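Finishing notebook, oils and waxes
Continued from the soap finish pages. Amna has the old binder if anyone wants the shellac notes.

Pale wood again. Everybody likes it and everybody wants it to stay the color it was on the first morning, and every finish we buy says it will.

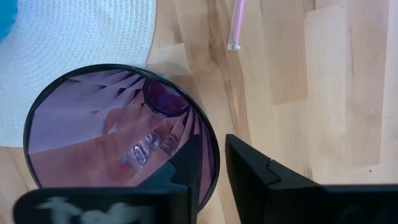
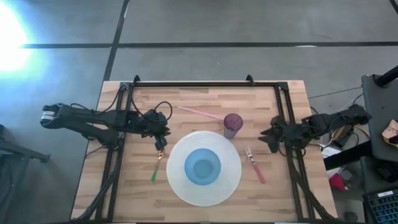 Vendberg, October

Opened the can of Fesora hard oil that Ettore ordered. The label says one coat, cured in 24 hours, resists water, wine and coffee, does not yellow. I have read those words on so many cans that I could set the type myself. The data sheet is a single page and has no test method on it. "Resists" is never defined. Resists for how long? A minute is resisting, I suppose.

Setup. Beech offcuts from the shelf project, all from the same board so we aren't comparing one tree with another. Planed, then sanded to 180, dusted, raised the grain with a damp rag, let dry, sanded again. Kulsoom says I should have gone finer. The can says do not go finer. I followed the can on this one, mostly so that nobody can blame the sanding later.

4 samples per finish: Fesora, our usual Minhas wax oil, plain linseed, bare wood. One side of each sample masked with tape as a control. The Postent tape lifts fibers if you leave it on overnight, so pull it as soon as the oil stops moving. Learned that on the last batch and then forgot it again on the first sample of this one. Marked with an X on the back, don't use it for color.

Application. Fesora goes on thin and smells of oranges, which tells me about the solvent and nothing about the finish. Lertchai timed the wipe-off. The can allows 10 minutes. By then it was already dragging on two of the samples and the rag left streaks. Wiped harder, streaks gone, but how much oil went with them I can't say. Should have weighed before and after. Next time weigh before and after!

Linseed took forever to stop being shiny, as usual. Rags laid flat outside on the concrete, one layer. Please keep doing this. Somebody had balled one up in the bin by the door.

After the 24 hours: dry to the touch, yes. Cured, no. Thumbnail leaves a mark in the Fesora that doesn't come back. It leaves one in the Minhas too, but the Minhas can says a week, so I have no quarrel with it.

Spot test, run at the stated cure time because that is the claim. Water, red wine, black coffee (from the machine, so make of that what you like). A few drops of each under a watch glass.

Water: Fesora shows a faint ring when the light comes in low from the window. Straight overhead you'd miss it. Noreen couldn't see it at all until I turned the piece, and then she couldn't stop seeing it.
Wine: gray-purple stain on everything. Least on Fesora, I'll give them that.
Coffee: Fesora and Minhas look the same to me. Asked Noreen to rank them with the labels turned down and she put a Minhas first and another Minhas last, so our ranking is worth very little.

Repeated the water spot 9 days on. No ring on Fesora. No ring on Minhas. Linseed still rings. So the product may be decent and the label is just in a hurry. I'd still like to know why they print a number that fails when a truthful one would sell just as well. Ettore thinks it's measured in a warm room with a fan. Could be. Ours is neither.

Yellowing. Under the lamp for 200 hours, half of each sample covered with foil. Fesora has shifted. Less than linseed, but put it beside the foil half and it's plainly warmer. The bare beech shifted too, and I want this written down in large letters: SOME OF THE YELLOW IS THE WOOD. Anyone who shows you a single aged board and blames the oil, or credits it, hasn't shown you anything. Same goes for the brochure photo of the white oak stairs.

Kulsoom's objection, which I think is right: a lamp is not a south window, and hours under one don't convert to years in the other, whatever the lamp people say. I've put spare pieces on the sill in the drying room. Labels on the back in pencil. Don't move them and don't stand mugs on them.

Cost. Fesora is more per can and covers a bit more. I didn't work it out properly, because the streaks mean we don't know how much stayed in the wood.

For now: keep Minhas for the shelves. Fesora is all right for small parts if they can sit for a week first. Don't tell the customer it won't yellow.

To do: weigh samples, buy a second can from a different batch, ask Fesora for the test method (Amna has written once, no reply yet). Lertchai wants to try a coat with white pigment in it. Fine, but on offcuts.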